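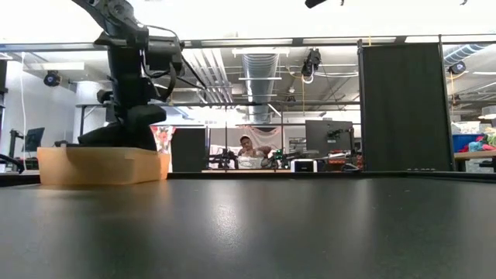

Light orange bin, left end of the black table.

15 Nov 2019
Wash shrinkage, Kershaw plain weave and Kava twill

Continued from the previous entry. Both fabrics have now been through the second wash and are back at room conditions overnight. Marks were redrawn on the Kava pieces where the laundry pen had bled. The ink from Plamthorpe is not suitable for this and should go back to the office. Thread markers from now on, contrasting color, one stitch per corner.

Wash was at 38 degrees, short cycle, no softener, with ballast cloths to bring the load up. Spin was left at the default and I only noted it afterward. Trevor Catterall asked why the first wash was not done the same way. It was, apart from the ballast, which had been borrowed and was not on the shelf. I have written this in the margin of the earlier page so the two sets are not pooled by mistake.

Kershaw: warp shrinkage is larger than weft, as expected for a fabric wound under tension. Most of it happened in the first wash. The change between first and second is inside what I can read off the steel rule, so I would call it settled, pending one more cycle. 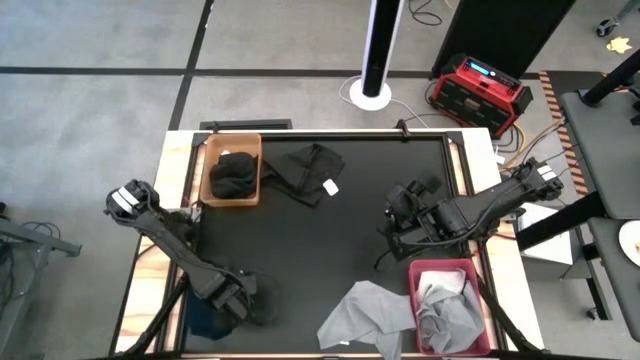 Kava: less clear. The twill has skewed. Opposite corners no longer measure the same on the diagonal, and the side edges lean in the direction of the twill line. The length figures look acceptable taken alone, which is the problem with reporting length only. I suggest we add the diagonals to the sheet as standard. It costs 2 extra readings per piece.

Measuring procedure, since it came up again. Lay the piece on the glass, pat it down from the center with flat hands, do not pull. Leave it for a few minutes before the first reading. Read warp, then weft, then diagonals. Anyone who smooths toward an edge will add length to the Kershaw, and I have done it myself – the odd reading in the first column is mine and is struck through.

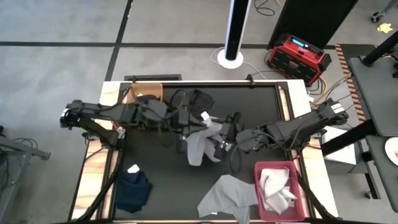 Skew is easy to miss unless the piece is flat. The procedure draft from Trodau allows a visual check with the sample held up by hand, and I would delete that line. Cloth held at one place folds under its own weight, as the light gray one does where it is pinched and hanging, with the lower part draped on the black surface. No edge in that state can be compared with another. If a quick check is wanted, fold the piece in half along the warp on a flat surface and look at how far the corners miss each other.

Sample size: pieces are cut with 100 mm outside the marks on each side. This is generous for the Kershaw and barely enough for the Kava, which frays. Overlock the Kava edges before the next round. Use the loose tension setting or the edge will pucker and pull the marks in.

To do
Third wash, both fabrics, ballast included, spin set and written down beforehand.
Replace the pen with thread on all remaining pieces.
Ask Kershaw whether the December roll is from the same finishing run. If not, start a separate sheet.
Find the second steel rule.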